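Finally sitting down to write up the museum ship trip I took back in September, so bear with me, friends, I do go on a bit.

The Utach is an old river gunboat tied up at Clendbridge, and my guide was a lovely retired machinist named Kevin Kavanagh, who must have climbed those ladders more than 40 times that week - I managed it twice and needed a bench!

She carried a crew of 58 and was built with bunks for 44, so fellows shared, one climbing out as the next climbed in. Kevin had a story for every one of those bunks, I swear.

What got me was the boiler room. Four men to a watch, down there all through the Nultari patrols, and the stokers kept a little garden of onions in a crate up on deck.

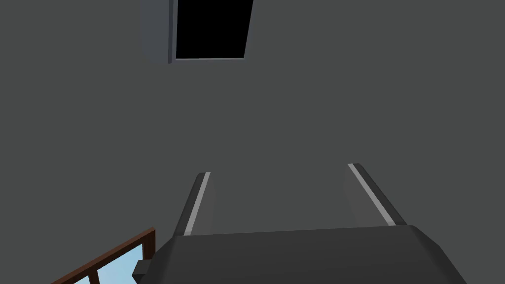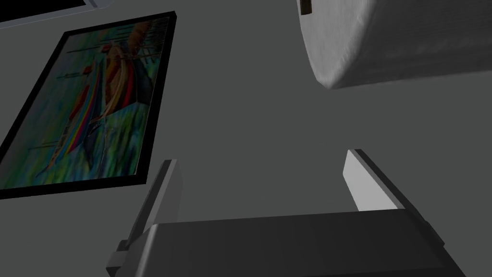
Anyway, the onions! Cayetano Requena has a whole chapter on them in his book about the river squadron, and I've been reading it in bed ever since. He says her sister ship, the Yilma, grew peppers instead, and the two crews traded whenever they tied up together.

If anybody had family on either boat, please write to me - I'd love to hear it, long version and all.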